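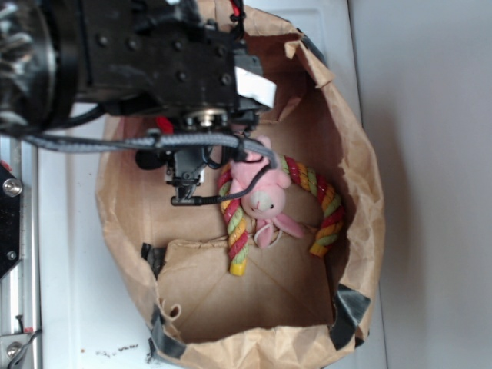 Washing old soft toys before donating: which ones survive the machine?

posted by Koech, in Home and Laundry

Hello all. I have a big paper bag of soft toys from my two children and I want to give them to the Clullia charity shop before the end of April. The shop asks that everything is clean. Some of the toys have a washing label, but on many the label was cut away years ago. Our machine has a wool programme at 20 degrees and a normal one at 30, nothing between.

My worries are two. First, one bear is very old and I think he is filled with something like small beads. Second, last year I washed a rabbit and the fur became hard, like a doormat. Is it possible to repair this, or better to avoid it? I don't want to spend much money — the dry cleaner wanted 18 for one toy.

2 replies

Bimeto

Just put everything in a pillowcase, tie it and wash at 20. Always worked for me. Not the bear with beads, I would only wipe him.

Mametti

I have washed many toys for our school bazaar, so I write a bit longer. Please excuse my English.

Before washing
Press every toy with your fingers. If you feel beads, a music box or cardboard, it should not go in water. Look at the seams also, and close any hole with a few stitches. Loose ribbons I take off and sew on again after.

Washing
Wool programme, 20 degrees, half of the usual soap and no softener. Spin slowly. For long fur I prefer the bowl: cool water, press gently, change the water until it is clear. Small plush animals with pale faces I wash apart from dark ones, the colour can travel.
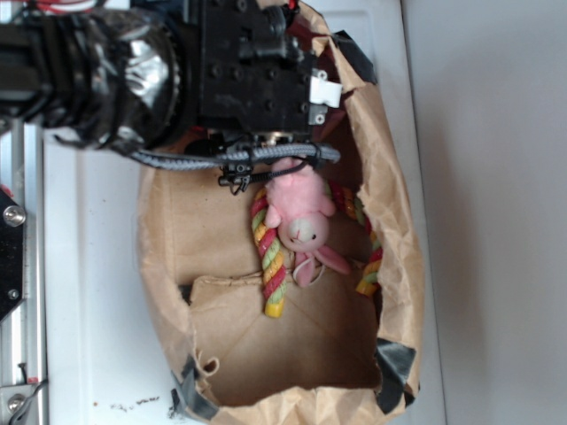 Drying
Roll the toy in a towel and press, then lay it flat on a rack. A thick one can need two days, and inside it is wet longer than you believe. Please no radiator and no tumble dryer. The heat is what makes the fur hard, I suppose this happened with your rabbit.

Hard fur
Make it a little damp and brush with a soft baby brush, in small parts. It becomes better but not like new.

For the old bear: baking soda in a closed bag, leave overnight, then vacuum him through a thin stocking.

Koech

Thank you both. The rabbit was on the radiator, yes. I will start with the small ones tonight.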